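Teaching a Pick-and-Place by Hand: Your First 40 Demos

A red cube, a square of black tape and a free afternoon are all you need to get a Londow arm learning from you.
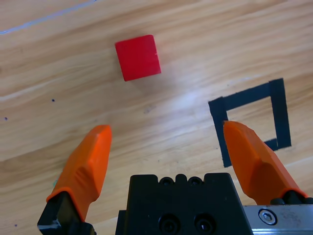
Before you record

Clear the table and tape down a square with plenty of room inside it for the cube. Set the cube outside the tape, open the gripper all the way and check the wrist view on your screen. You want the cube in sight before you touch anything!

Lights matter too. Glare on a shiny table is fine as long as it doesn't wash out the cube or the tape.

Recording a demo

1. Start a new episode in Vekov and wait for the beep.
2. Move the leader arm slowly toward the cube. Slow feels silly at first, but the follower tracks so much better.
3. Line up the fingers with two opposite sides of the cube, then lower and close.
4. Lift just enough to clear the table, carry the cube over the tape and set it down inside.
5. Open wide, back straight up and stop the episode. Mine run to 18 seconds or less.

Now put the cube somewhere else, give it a little twist and go again. Mix it up - near, far, left, right, turned at odd angles. This is the fun part, and you get quick at it.

If you fumble a grasp, keep going and recover. I leave a few of those in, and my arm got noticeably better at second tries.

How many is enough?

I had a first working policy at 40 demos and a really solid one at 200. Save a copy of the raw episodes before you trim them (ask me how I know).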